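Packing sweets for people a long way from home
03/06/2024

Tala Bitar started mailing boxes of candy from her kitchen in May of last year. She had 3 cousins abroad who missed the things they used to buy after school, and she sent each of them a parcel. Then their roommates asked. She now runs Skoto, a small mail-order business that sends mixed boxes of sweets and snacks, and she has packed 1281 of them.

Most of the work still gets done at a table at home. Bitar likes it that way. "I looked at a unit on the other side of town," she says. "It was cold and you had to drive to it. I can do ten boxes before breakfast if I'm in the mood."

She buys from two wholesalers, Tutari and Willar, and tops up from the corner store when something runs out. Chocolate gets left out in summer. Hard candy, chews and wafers go all year.

There is an order to packing, though she says it took her a while to find it. "Big flat things first, against the sides. Then the small ones go wherever they want to go. If you start with the small ones you end up digging them all out again."

The boxes are plain brown cardboard. Many have been used before, and she asks customers whether they mind. Only one ever did. She tapes over old labels and leaves the rest of the printing alone.

Tumelo Nkosi helps with the packing in busy weeks. He used to work in a shipping office and is the reason the customs forms are now filled out before the box is closed. "She would tape it up and then try to remember what was in it," he says.

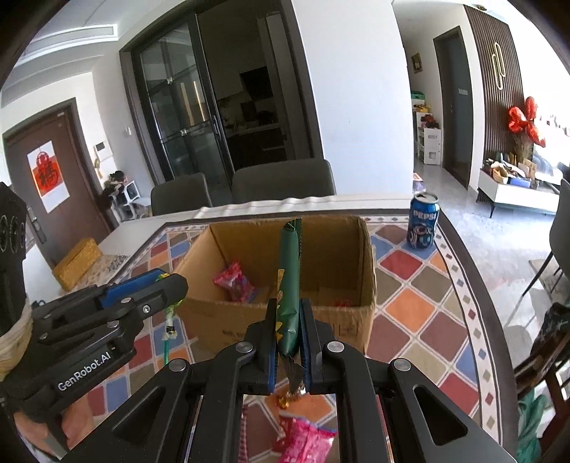

Bitar doesn't weigh each candy. She weighs the closed box, and if it comes in over the limit she opens it and takes something out, usually a chew. "People think a full box is a good box," she says. "A box packed too tight splits at the corner. I leave a little room and put paper in."

The standard box costs $50 with postage. A smaller one was tried and dropped — the shipping was nearly the same. She has 74 regular customers, most of them students, and a few parents who order for them.

Asked about her own favorite, she says she went off sugar years ago and eats salted nuts while she works. Nkosi eats the candy.

Orders for the next mailing close at the end of the month. After that she plans to take two weeks off and wash the tablecloths.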